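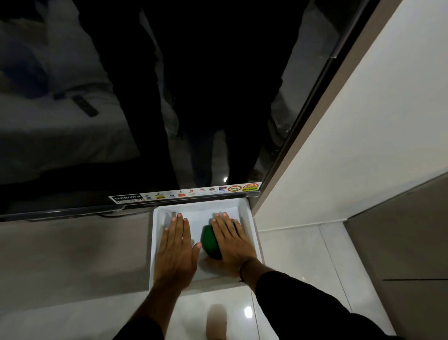

Folke Dahlgren has been writing about small hotels for 17 years, and when I rang him to talk about what makes a good one he began, as he tends to, with a story about a boiled egg. It was a very long story, taking in a ferry, a wet pair of boots and a landlady who would not serve anybody before she had fed her cat, and I was on my second cup of tea before we reached anything like a point. "You remember how you were looked after," he told me at last. "The furniture you forget by the time you get home." He does notice the furniture all the same. A low cabinet under the television with a shallow white drawer in it is the sort of thing he will always pull open, and he reckons he can tell a fair amount about a house from what has been put in there and how.

His first proper stay, the one he dates everything from, was at Brodden, a guesthouse on the coast with eight rooms and a dining room that looked straight out over the harbour. He had gone for one night in March to write a short piece for a walking magazine, and he stayed for five. "It rained the whole time," he said, sounding delighted even now. "I did no walking whatever. I sat by the stove and read their detective novels, and in the evening we all ate the same soup, and I thought, well, I should like to do this for a living."

The piece he eventually sent in had hardly any walking in it, and the editor printed it anyway. After that came Moen, up in the hills, where the stairs creaked so badly that guests learned to go up along the edges, and then the Brundetti, which he still speaks of with real tenderness — a tall, narrow house with two sisters in charge and a lift that took one person and no suitcase. The elder sister wrote the breakfast menu out by hand each morning, although it never changed. He kept one of the cards and uses it as a bookmark.
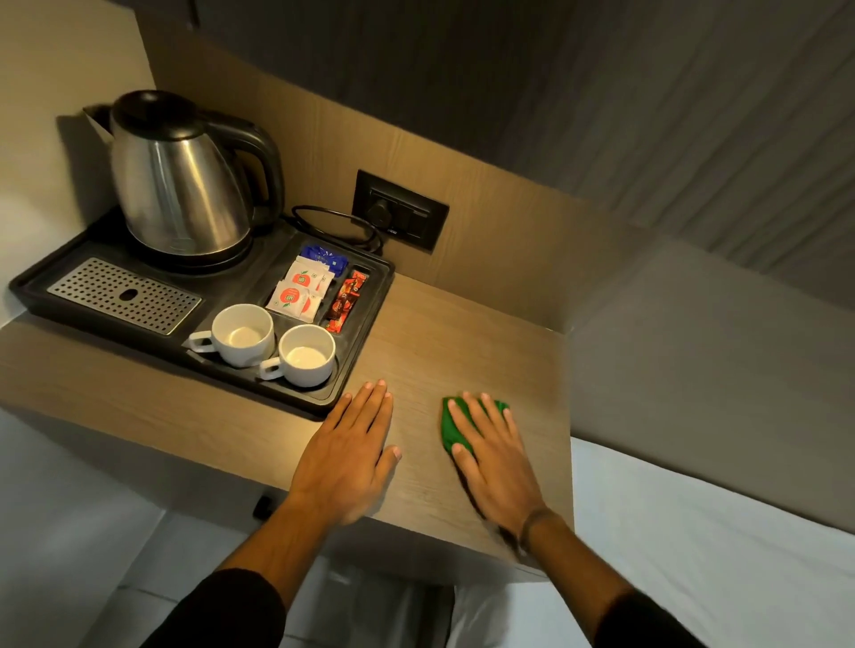 I asked him what he thinks people get wrong when they open a place of their own, and he was quiet for a moment, being a kind man who doesn't like to be hard on anyone trying. Mostly, he said, they worry about the grand things. They spend a fortune on the front hall and then give you a lamp you can't reach from the bed. He would sooner have a decent hot drink within five minutes of putting his bag down, and for that he wants very little: a steel kettle on a black tray, a socket just behind it in the wall so that nobody has to crawl about on the carpet, and a shelf that somebody has gone over with a cloth. "If the shelf is clean, I relax," he said. "I take my shoes off. I stop looking for faults."

He is at home for the present, like the rest of us, and has been using the time to go through his old notebooks. There is a book in them somewhere, he thinks, and he has got as far as the chapter on Ustia, a lakeside inn where he once spent a whole week without learning the owner's name. He was too embarrassed to ask after the second day. He has since written to apologise, and had a very friendly letter back, signed only with an initial.

Before we hung up I asked where he would go first once he could travel again, and he said Brodden, without stopping to think, and the same room if they would let him have it. He asked me to mention that the soup was fish.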